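Espresso cup

An espresso cup (also demitasse, from French for "half cup") is a small cup for serving espresso, Turkish coffee and other strong coffees. Normally holds 2 to 3 fluid ounces – a third or less of a regular coffee cup. Most have one handle and come with a saucer. Glass, steel and paper versions exist, see Materials.

Name

"Demitasse" is the older word in American English and still the usual one in catalogs and on restaurant menus. Originally meant the coffee as much as the cup: a small black coffee served after dinner. "Espresso cup" took over in stores once home machines got common. Italian: tazzina. In Turkish the cup is a fincan, usually thinner and with a more flared rim. The demitasse spoon is named after the cup and not the other way round, as older versions of this article had it.

History

Small cups came to Europe with coffee itself, by way of the Ottoman Empire, in the 17th century. The first ones had no handles. Handles show up on European porcelain in the 18th century, when factories started making coffee services as sets. Cups for coffee were tall and straight, cups for tea low and wide. The difference was never strict and many sets mix the two.

The thick-walled cup used in bars today is a 20th century thing. Espresso machines gave a short drink with a layer of foam (crema), and a heavy cup kept it warm on the counter. Kastgate, a pottery that made hotel china, sold a bar cup in two sizes and the smaller one stayed in the catalog for 31 years. Collectors look for the early ones, which have a unglazed foot ring. Despina Cârstea's handbook on café china lists 40 shapes from the same period, most of them hard to tell apart without turning the cup over.

Shape

The inside of a bar cup is usually egg shaped or rounded at the bottom, no corners. Said to help the crema form evenly. How much this matters is disputed. Walls get thicker toward the base and thin out at the lip. Straight-sided cups are easier to stack but the stream from the spout tends to splash.

Handle takes one finger, or is pinched between thumb and finger without going through. Some modern cups drop the handle altogether and use a double wall or a ribbed band for grip.

The saucer has a shallow well to hold the foot. Wells on older saucers are often off by a little, so cups and saucers from different makers slide around.

Materials

Porcelain – the standard. Hard, does not stain easily, holds heat if preheated. 
Stoneware – heavier, chips less, slower to warm up.
Glass – single or double wall. Shows the layers of the drink. The double wall kind breaks easily at the rim.
Stainless steel – camping and travel use mostly. Bovari makes a folding-handle version.
Paper – take-out, usually 4 ounces so there's room for a lid.

White is the most common color on the inside even when the outside is glazed in something else, as the coffee is easier to judge against it. Kedir Hailu has argued that outside color affects how bitter people say the coffee tastes; results from other tasters don't agree and the question is open.

Use

Cups are kept on top of the machine, where the boiler warms them. Upside down or right side up is a matter of house habit. A cold cup can be warmed with hot water from the machine and wiped dry before the shot is pulled. Machines with a low drip tray fit an espresso cup but not a mug, and some, like the Elteck home models, have a fold-down shelf to bring the small cup closer to the spout and cut down on spatter.

Also used for sauces, chocolate pudding, boiled eggs and mesuring out olive oil. Guzmán sells the same cup in its kitchen line as a "dipping cup", without the saucer.
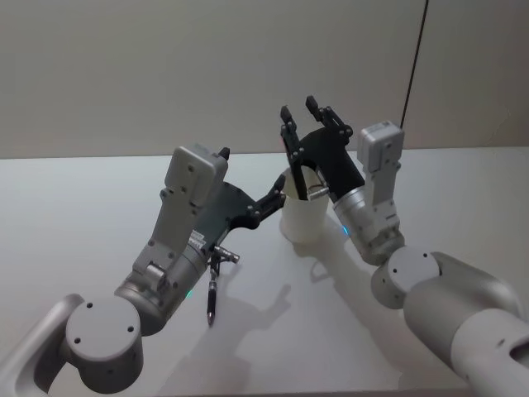
Categories: Drinkware | Coffee culture | Serving ware

Care and collecting

Porcelain cups go in the dishwasher unless they have gilding. Gold rims wear off, also should not go in a microwave. Brown stains in the bottom come out with baking soda and a wet cloth. Glaze with fine cracks (crazing) will keep picking up stain whatever is done to it.

Collected singly or in sets, often of 5 or 6. A set missing its saucers sells for much less. Marks are on the underside – printed, impressed or both – and a printed mark over the glaze can be a later addition. Cups with advertising from coffee roasters are a separate field with its own price guides.

See also

Coffee cup
Demitasse spoon
Moka pot
Saucer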